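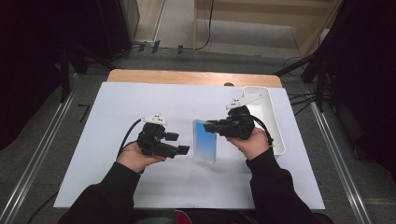

Figure 11. Thin pane test with the left and right hand-held grippers.

Section 2. Comparing two finger sets on thin objects

Last updated: March, by Tove Egilsson

Use this test to compare the Skameck fingers with the Bellamy fingers before you choose a set for the arms. The operator holds one gripper in each hand and both grippers carry the same finger set. All trials are recorded in the Luvbridge controller.

1. Lay the white board on the table and put the open bin at the far right corner.

2. Connect the cable of each gripper. Lead it out behind the hand, so that it does not pull when you turn the wrist.

3. Check that the marker bracket on top of each gripper is tight. Wipe the dots with a dry cloth.

4. Start the controller and select program 111. Wait until both grippers are shown in green colour.

5. Stand the pane on its edge near the centre of the board. Bring the grippers in from both sides with the fingers facing each other.

6. Close the right gripper on the upper corner of the pane. Keep the left gripper near, but do not touch the pane with it yet.

7. Lift the pane, pass it to the left gripper and back again, then put it in the bin.

8. Repeat until you have 11 trials. Change the finger set and start again from step 3.

CAUTION: Do not squeeze harder if the pane slips. Open the fingers, let the pane rest on the board and mark the trial as failed.

Note: The left hand may hold its gripper from underneath with the palm up. Use the same hold for both finger sets - otherwise the results cannot be compared.

Note: A clear pane is difficult for the Asent camera to find. If the pane is lost from the recording, turn down the room light and repeat the trial.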